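Home | About | Visits and Exchange | Reports | Contact

Report on a Visit to the Manipulation Laboratory, Lernurier Institute, Gellville

On Wed 25 October a delegation from the Afridi Technical Exchange was received at the Lernurier Institute in Gellville. The purpose of the visit was to learn how the laboratory trains low-cost robot arms from human demonstration, and to judge whether the method might suit the teaching programme at our own workshops. The delegation was welcomed by Toàn Lã, who leads the group, and was shown the work by his colleague Thịnh Dương.

The laboratory's current project is called Fleltilov. It concerns a single task, kept deliberately plain: an arm at a table must deal with a small toy and a white plastic container with slotted sides. The group holds that a modest task, repeated under changing conditions, tells them more about a learning method than a difficult one tried a handful of times.
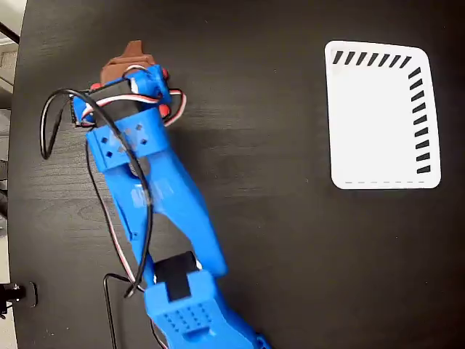
Mr Lã explained the method in a short talk before the practical session. An operator guides the arm by hand through a second, matching arm, and the movements are recorded together with the camera views. The control policy is then trained on these recordings and asked to carry out the task alone. The first version, completed in February, used 200 demonstrations. It performed well when the container stood where it had stood in training and poorly when it was moved a short way across the table.

The group's answer was to change how the demonstrations are gathered. In place of one long series, the operator now works in blocks of eight, and the container and the toy are both shifted between blocks. Within each block, two demonstrations begin from a poor starting position, so that the policy also learns to correct itself. Mr Lã reported that the revised set is smaller than the first and that the resulting policy copes better with a displaced container. He was careful to add that the comparison has been made on one task only.

Members asked about the value of a close view at the gripper. Mr Dương replied that the overhead view gives the general position of things, while the close view matters most in the final part of the approach. Blurred views are kept in the training set, as the policy will meet them in use.

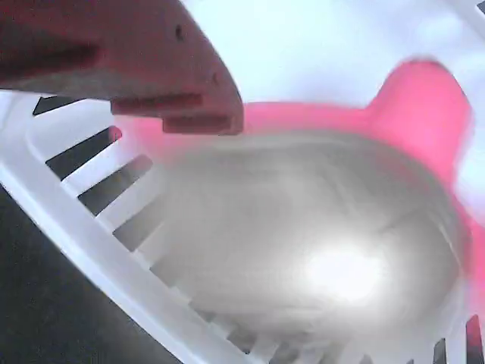
PRACTICAL SESSION

The delegation then moved to the bench. Members were invited to guide the arm in turn, and several found that smooth, unhurried movement was harder to produce than they had expected. Mr Dương noted that hesitation on the part of the operator is copied faithfully by the trained policy, and that new operators therefore practise for four sessions before their recordings are accepted.

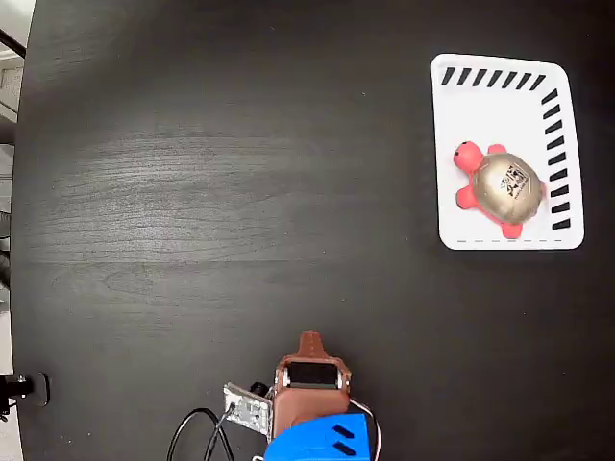

Discussion turned to the matter of scoring. Each attempt by the policy is marked by a person who has not taken part in the recording, and the mark distinguishes between a failed approach, a failed grasp and a failed release. The group considers this more useful than a single rate of success. The delegation asked whether the marking sheets could be shared, and Mr Lã kindly agreed to send a copy.

The delegation recommends that the block method be tried in the Afridi workshops next term, using the arms already held there. A request for a return visit by Mr Dương has been sent to the Institute. The Exchange records its thanks to both hosts for their time and for the frankness of their answers.

Contact the Exchange Office | © Afridi Technical Exchange | Back to top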